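Sorting and storing craft wire by colour
Project report, Ajith D'Souza
Module: Everyday Storage and Tidying, group Skalela

1. What it was about

Everyone on our corridor who does craft has the same problem, wire in a knot. Thin coloured wire for flowers, jewellery, little figures. It gets thrown in one bag and after that you can't get a piece out without the rest coming too. I wanted to see if plain open baskets, one colour to a basket, would be good enough for a shared table, or if you need spools.

Started in March. Should have started sooner, the first two weeks went on getting hold of the wire.

2. Things used

— red wire, soft, the sort you can bend with fingers. By far the most of it
— light yellow wire, thinner, much less of it
— two plastic baskets, one teal, one purple
— the grey marble-pattern table
— notebook, scissors, a kitchen timer

Baskets came from Tinach, the cheap shop by the bus stop. Wire was leftovers from the Bălan craft evening, they had more than 400 short lengths going spare and let me have a carrier bag full. I cut the worst bits off and kept 111 red pieces. Did not count the yellow properly, sorry, it was thin and it kept slipping down between the others.

3. How I did it

Tipped everything out in one heap. Pulled the colours apart by hand, yellow to the teal basket, red to the purple one. Baskets side by side at the back of the table so the front stays free for working.

Three rounds. In round one I just dropped the wire in. Round two, each piece folded once in half. Round three, wound round two fingers and pressed flat. After each round I asked someone to take out five pieces, one at a time, and wrote down how long it took and if anything else came out with them.

Same person every time for rounds one and two, then she had exams so it was my flatmate for round three. Probably matters a bit.

4. What happened

Round one was bad. Red went into a ball more or less straight away. Pull one end and the whole basketful lifts. The five pieces took over four minutes and we gave up being gentle by the third.

Round two, better for the yellow, hardly any diffrence for the red. The folded ends hook into each other. I think a fold is worse than a straight piece if there is a lot of wire, but I only did it the once so can't really say.

Round three was the good one. Five pieces in 22 seconds from the teal basket. Purple was slower, still fine. But winding took me most of an evening and I can't see people doing that at the end of a session when they want to go home.

Colour sorting itself worked with no trouble at all. The odd yellow bit turned up in the red during round two, my fault.

5. Problems

Basket sides. Wire ends poke up over the rim and catch on sleeves. Also too much red for one basket, it should have been split in two. The yellow had loads of room.

No lids. I had meant to try lids but Tinach only sells them with the bigger box.

Timing by kitchen timer is rough, I was starting it and watching at the same time.

6. What I would change

Less wire per basket. Wind it, but only the long pieces, the short ones can go in a jar. A label on the front so people dont have to guess when both baskets are nearly empty. And ask the Bălan lot how they store theirs, should have been step one.

Spools I never got to. Someone else in Skalela is welcome to the leftover wire if they want to try — it's in my room, ask first. 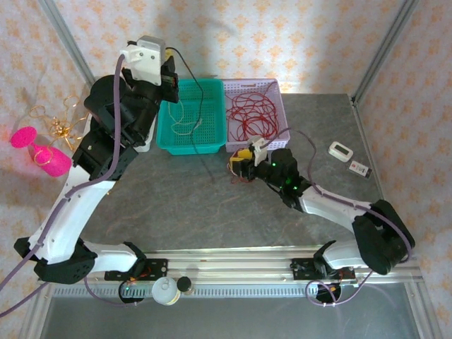
Fig. 1. Yellow wire in the teal basket, red in the purple one, with a strand of the red held in the gripper.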